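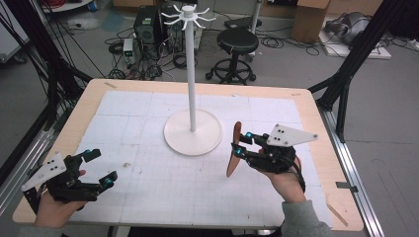
How to set up a hanging task for hand-held grippers

Hanging things on a stand is a good test of whether a machine is ready for kitchen work. It needs a steady grip, a fair idea of where the hook is, and a clean release. Most arms still find it hard. This page covers how we set the task up at Pundport and how we record a person doing it, so that an arm can be trained on the result.

What you need

A table you can walk up to from one side
A plain mat with a printed grid
A mug tree with a heavy enough base
A pair of hand-held grippers with their marker plates fitted
A few light wooden items to pick up

Setting up

1. Lay the mat flat and push the sheets together so that no edge sticks up. A finger catching on a join spoils the recording.

2. Stand the mug tree near the middle of the mat. Our white one has eight hooks spread out like a star at the top of the pole, so it can be approached from any side.

3. Put the item to one side of the base. We use a flat brown wooden paddle shape. Leave enough room for the gripper to open fully.

4. Check that the marker plates are clean and face upwards. All three dots on each plate must be clear.

Recording

Start with both grippers open. Close one on the item, pause, then lift it straight up before moving towards the stand. Keep the other gripper low until you want it to steady the pole. Move at half your normal speed. Let go only when the hook is taking the weight, then back away along the line you came in on.

Do 12 runs, then move the stand a short way and start again. Throw out any run where you changed your mind halfway.

Can an arm do it yet?

Partly. Our Pludell arm picks up the item well but often knocks the pole on the way in. With the stand fixed in place, it managed 4 runs in a row. After we turned the hooks slightly, it managed 2. We would not leave it alone with the good cups.

Next page: Sorting cutlery with the Jia wrist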